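Security Deposits at Marsden Court: Frequently Asked Questions
Applies to all leases signed or renewed in January or later

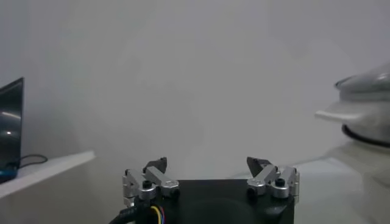 Carys Bevan

How much is the deposit?
One month's base rent. For a standard one-bedroom unit that is 2,550 dollars. Parking and storage fees are not included in the calculation.

Can I pay it in installments?
Yes, in two equal payments. The first is due at signing and the second with the second month's rent. Ask for the split-payment form before you sign, as it can't be added to a lease already in force.

Where is the money held?
In a separate account, not mixed with operating funds. The account details are on page 11 of the lease.

What can be deducted?
Unpaid rent, unpaid utility charges billed through the building, cleaning needed to return the unit to its move-in condition, and damage beyond normal wear. Faded paint and small nail holes count as normal wear. Burns, broken fixtures and missing keys do not.

Is there a pet deposit?
Yes, 620 dollars per unit, regardless of the number of pets allowed under the lease. Deductions follow the same rules as the main deposit.

When will I get it back?
Within 18 days of the date you return the keys. An itemized statement is sent with the payment. If you leave no forwarding address, both go to the unit address.

Can I use the deposit as my last month's rent?
No. Rent for the final month is due on the usual date.

What if my roommate moves out first?
The deposit stays with the unit until the lease ends. Roommates settle their shares between themselves.

How do I dispute a deduction?
Write to Diane Campbell at the leasing office. Include the unit number, the item in dispute and a copy of your move-in checklist.

Last updated October 11, 2026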